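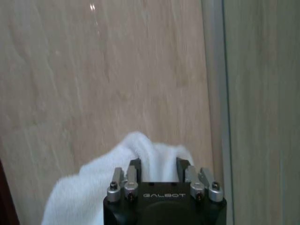 Wiping down a wall panel with the club gripper

Filed under: Workshop Tips > Cleaning and Care

These are the notes we hand to new members of the Plandby robotics club before they start on the wiping task for the Whitlock round in March. Most of them apply to towels at home too.

Use a white terry towel. The loops give the fingers something to hold, and a smooth cloth slides out as soon as the arm changes direction. Wash new towels twice before use and leave out the fabric softener, which stops them soaking up water.

Bunch the towel before you close the jaws. A single layer pulls through. You want a good hump of cloth above the fingers and the rest hanging to one side.

Keep metal off the panel. Glossy wood-grain board marks easily, and scratches show under the lamps. If you can see a bare fingertip facing the wall, open up and take the towel again.

Damp, never dripping. We weigh ours: 105 g of water to one hand towel. Wring it out by hand before it goes near the gripper.

Start at the top and work down in straight strokes, each one overlapping the last. Set the speed to 32 on the Bolance controller for the first pass. Stop short of any metal edging and do that strip by hand with a dry corner.

Check the small screws on the finger knuckles before each session. Tighten by hand only.

Hang towels on the rail by the sink afterwards. Damp ones left in the kit box smell by the next meeting, and the box is shared with the Havent group.

Spare towels are on the second shelf. Last updated 23rd September.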